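Laminated Board as a Sorting Surface for Painted Wooden Blocks
Final report, Wood Products Workshop II
Soo-ah Sun, Maksym Kostiuk, Mutua Obura
Supervisor: Fumiko Sasaki
April 29, 2019

1. Background

The Paltance play set is a student design for a shape-sorting set sold without a box lid or tray. Last year's group made the blocks and left the base unresolved. Their trial base was a sheet of painted fiberboard, which chipped at the corners and showed dents after one term of use in the workshop display. Our task was to replace it with a solid wood board that could be made from shop offcuts, and to report on flatness, finish, and how well the blocks stand and read against the wood.

The blocks themselves were outside our scope. We used them as delivered, with their existing paint, and made no changes to their dimensions.

2. Material

Maple was chosen over beech and birch. All three were available in the offcut rack, but the maple was the driest and came in the longest lengths. It is hard enough to resist denting from a dropped block, and its pores are small, so the surface can be sanded smooth without filler.

The strips were ripped from offcuts of mixed origin, and their color was not uniform. We considered sorting them into a pale board and a dark board. Lina Sfeir, who runs the machine room, advised against it on grounds of yield, and we agreed. Strips were instead arranged by grain direction only. The result is a board with visible light and dark bands along its length.

Glue was a standard water-resistant wood glue from the shop supply. The finish was Pinetti clear oil, two coats, wiped on and wiped off.

3. Board construction

Strips were planed on both faces, then jointed on the edges that would be glued. Each edge pair was held up to a lamp and rejected if light came through the joint. Rejected strips were jointed again once. If they failed a second time they went back to the rack.

Glue-up was done in two halves. Gluing all the strips in one operation was tried first and abandoned, as the outer strips slid upward under clamp pressure before the cauls could be tightened. With two halves the movement was small enough to plane out. The halves were joined the next morning.

Clamps stayed on for 14 hours. The board then rested on edge for 12 days, turned end for end each morning, before final planing. It was cut square on the panel saw and the long edges were finished with a hand plane. We kept the edges straight and left off the rounded profile shown in the original Paltance drawing. A rounded edge would have reduced the flat area, and the drawing gave no radius.

Sanding went through three grits, by machine for the first two and by hand with the grain for the last.

4. Flatness

Flatness was checked with a steel straightedge and feeler gauges along both diagonals and across the width at each end. One corner was high after the halves were joined. It was brought down by planing across the grain, which left slight tearing in one strip. The tearing was removed in the first sanding pass.

A second check was made after oiling. The high corner did not return. The check will be repeated in September, when the workshop air is more humid, and the result will be added to the Biwott materials log under entry 1306.

5. Layout trial

The purpose of the layout trial was to see whether blocks could be set out on the bare board, with no recesses or printed outlines, and still be told apart at arm's length. The board was laid on the blue perforated work table. Seven blocks were placed on it with open space between them, including two upright cylinders, one red and one green, and a green five-pointed star.

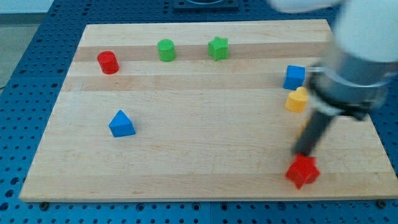
6. Observations

6.1 Contrast. Red and green both separate clearly from the maple. The banding did not make the shapes harder to read. We had expected the darker tan strip to compete with the red paint, and it does not do so to any degree that matters for use. The yellow block is a weaker case and should be checked further before more colors are ordered.

6.2 Same color, different shape. The green cylinder and the green star make a useful pair, as a child sorting by color and a child sorting by shape will put them in different groups. We recommend keeping at least one such pair in every set.

6.3 Gloss. The block paint is shiny and the oiled board is less so. Under the ceiling lights the curved side of a cylinder picks up a highlight. A matte paint would reduce this but would mark more easily, so no change is proposed.

6.4 Stability. Blocks were pushed with one finger near the top. The cylinders slid before they tipped. The star slid in every direction tried. Oil finish gave enough grip that blocks stayed in place when the board was lifted slowly at one end.

7. Cost and time

Only glue, oil, and abrasives were charged to the project. The offcuts were free. Machine time was booked under the Gorkport teaching account, job 176. Most of the labor went into edge jointing, and a future group could shorten this by starting with wider strips.

8. Remaining work

The underside has one coat of oil and needs a second so that both faces take up moisture at the same rate. Feet have not been fitted. Cork discs are preferred to rubber, which left marks on the display shelf in an earlier project. The end grain should be sealed again before the board is handed over.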